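Lenholm Folding Side Stand

Back in stock in light blue-grey

We have sold the Lenholm stand for six years now and it's still the thing I end up recommending when someone needs a small perch for a plant pot, a tray or a lamp. It folds flat, it weighs next to nothing and it fits in places where a proper side table won't (behind a door, down the side of a fridge, under most beds!). The new batch came in during October, and the blue-grey finish we ran out of last spring is back with it.

The frame is steel tube, bent and welded at the Guimarães workshop, then powder coated. The legs are the thicker tubes. Thinner braces run between them and meet at a low joint, so there's very little sideways wobble even with something heavy on top. We've kept a big ceramic planter on the shop one through two winters and it stands as straight as it did on day one.

Each leg ends in a black foot cap. They push on, they don't scratch, and if you lose one we'll post you a spare for free – just tell us which finish you have so we can look up the right tube size. 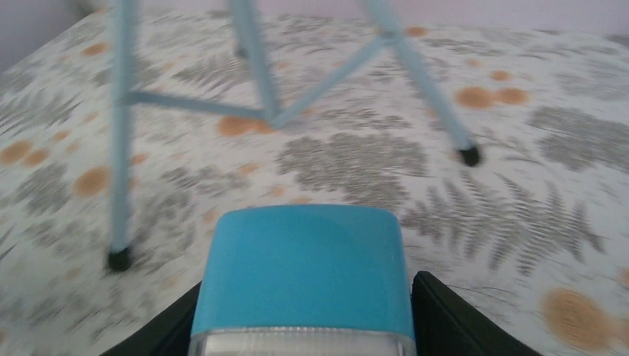
Light blue-grey frame with black foot caps, on a patterned surface.

I'm very fond of this color. It's soft enough to sit next to almost anything, and it looks especially good on a busy cloth or a printed rug, where a black or chrome frame can feel a bit hard. If your room is already full of pattern, start with this one.

The tops are sold separately. Any tray in the Stedov range drops straight on, and so does the round Sovham board if you'd like something you can wipe down after breakfast. Plenty of customers use a tray they already own. Measure across the underside before you order, and leave a finger's width of overlap all the way around.

Details

Item number: 581
Frame: powder-coated steel tube
Width when open: 38 cm
Maximum load: 6 kg, spread evenly
Finishes: light blue-grey, chalk, dark green
Foot caps: black, replaceable
Assembly: none

Care

Wipe with a damp cloth and dry it off. Skip scouring pads, they dull the coating. The frame can live on a covered balcony over the summer, but bring it in when the weather turns. Pull the foot caps off once in a while and tip out any water or grit that has crept inside.

From a customer

"Bought one for the bedroom, then a second for my mother, then a third because my sister took mine. The joint was stiff for the first week and then loosened up nicely. I'd love a taller version." – Grímur Hafstein

A taller version is being worked on, and we have a sample in the shop if you want to try it out. The height isn't settled yet, so come and tell us what you think! Orders for the standard stand go out within two working days, and the tray and frame travel in separate boxes.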